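Sausages Four Ways (okay, Two Ways): Our Small Appliance Project

Salma Gaber and I picked toaster ovens for our December home economics project because we both basically live on toaster oven food! Our question was simple: does it matter whether you cook sausages on a rack or flat on the tray?

**What we used**

- one small toaster oven
- a metal tray with a wire rack that fits inside it
- red sausages from the Güneş shop on Granon Street
- paper towels and my kitchen scale

**What we did**

We pushed two tables together against the wall (one was way too small once the oven was on it) and kept the oven near the power strip so the cord wasn't hanging anywhere. Each batch was four sausages, and each sausage was roughly 100 grams. We did 5 batches on the rack and 5 flat on the tray, 40 sausages in all. My brother was thrilled.

Each batch was weighed before and after, then I cut one open to check the middle while Salma wrote everything down. Ms. Tekin (Nazmiye Tekin, our teacher) told us to let the oven cool between batches, and that ate up most of our afternoon. We snacked on candy from the big jar while we waited.
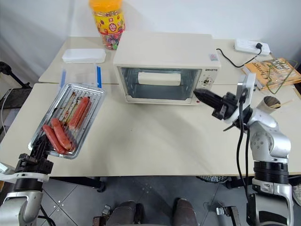

*Fig. 1. Four sausages on the tray by the oven.*

**What we found**

The rack ones browned more evenly and the fat dripped underneath. The flat ones got a dark stripe on the bottom and stayed pale on top unless we turned them, but I liked the taste better, and Salma still says I'm wrong. The rack is a pain to scrub, though. Ours kept its brown streaks even after a long soak.

If we did it over, I'd write down the dial setting every single time. We forgot for 2 batches, so those are marked with a star in Salma's table.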